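Folding a Short-Sleeved Polo Shirt on a Table

Posted January 24, 2022 by Pauline Heywood

A polo shirt is harder to fold well than a T-shirt. The collar is stiffer than the body, the placket adds a double thickness down the center of the chest, and most polos are knitted in a fabric that stretches when it is pulled. The method below produces a flat rectangle with the collar on top and no crease through the placket. It works for drawers, shelves and suitcases.

What you need

A flat surface wider than the shirt with the sleeves extended. A table is better than a bed, which gives under the hands and lets the fabric shift. Bare wood is fine as long as it is clean and free of splinters. A tablecloth tends to travel with the shirt and should come off first.

A folding board is optional. The Vosolden board is a little narrow for adult sizes, and I stopped using mine. A magazine placed between the shoulder blades does the same work.

Preparing the shirt

Fold only when the shirt is completely dry. Check the collar seam and the placket in particular, as both hold moisture longer than the body.

Fasten the buttons. Two are enough on a placket with three, and the top one can stay open if the collar pulls when it is closed. Turn the collar down along its natural fold and press it with the palm from the center back toward each point. If one point curls, iron it on the underside at the setting given on the care label.

Laying it out

Place the shirt on the table with the front facing up and the collar at the far side. Take hold of both shoulder seams and lift slightly, then lower the shirt so that air does not stay trapped between the layers. Extend the sleeves to the sides.

Smooth the body from the collar to the hem with flat hands. Do not pull at the hem. Knitted cotton will lengthen under tension and then creep back after the fold is made, and the edges will no longer line up. Work wrinkles outward to the side seams instead.

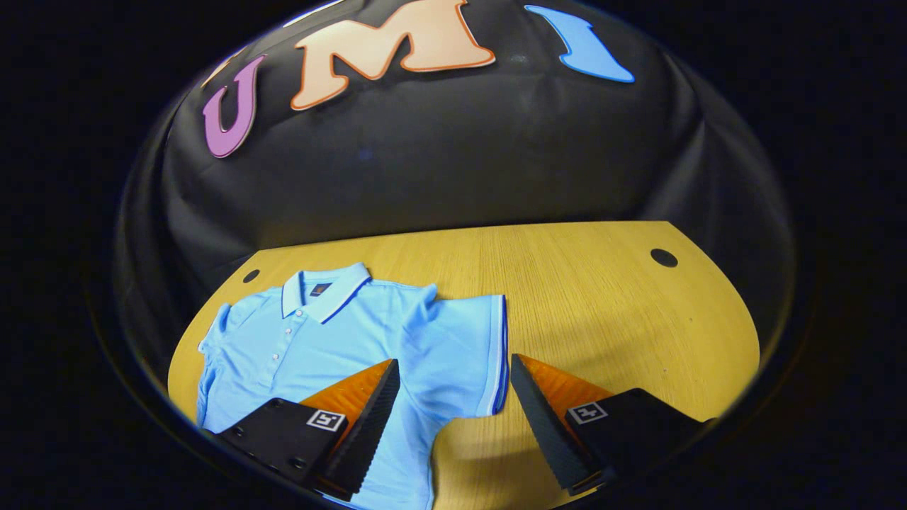

Check three points before going further: the side seams should lie at the outer edges, the collar should be centered between the shoulders, and the hem should run straight across. A shirt that has twisted in the wash may not meet all of these. In that case line up the shoulders and ignore the side seams.

Turning it over

Hold the shirt at the shoulders and turn it face down, keeping the collar at the far side. Smooth again. The front is now against the table, and all the folds are made on the back.

Making the folds

1. Choose a fold line on the right, starting at the middle of the shoulder and running straight down to the hem. Bring the right side in along this line. The sleeve will cross the back of the shirt.

2. Turn the sleeve back on itself so that it points toward the right and its cuff stays inside the new edge. On a short sleeve this is a single turn.

3. Repeat on the left. The two sides should meet or overlap slightly at the center. The long edges should now be parallel. If the shape narrows toward the hem, open the second side and move its fold line outward at the bottom.

4. Bring the hem up to a point just below the collar seam, in one fold for a shelf. For a drawer, fold the hem up by a third of the length and then fold once more in the same direction.

5. Turn the shirt over with both hands under it. Straighten the collar.

Finished width depends on where the first line was placed. Moving it closer to the neck gives a narrower packet, but the line must stay clear of the collar. A crease through the collar band is difficult to remove without steam.

Stacking

Alternate the direction of the collars when stacking more than 4 shirts. Collars are thicker than hems, and a stack with all of them at one end will lean. The shelves in my Otdale cabinet take two stacks side by side at this size.

Common faults

Bulge at the center: the sleeves are overlapping. Turn them back further at step 2.

Diagonal crease on the chest: the shirt was not smoothed after it was turned face down.

Collar points bent: the shirt was turned over by the collar. Support it from beneath.

Packet opens by itself: the fabric is slippery, as with polyester sports polos. Use the drawer fold and store the shirt upright between its neighbors.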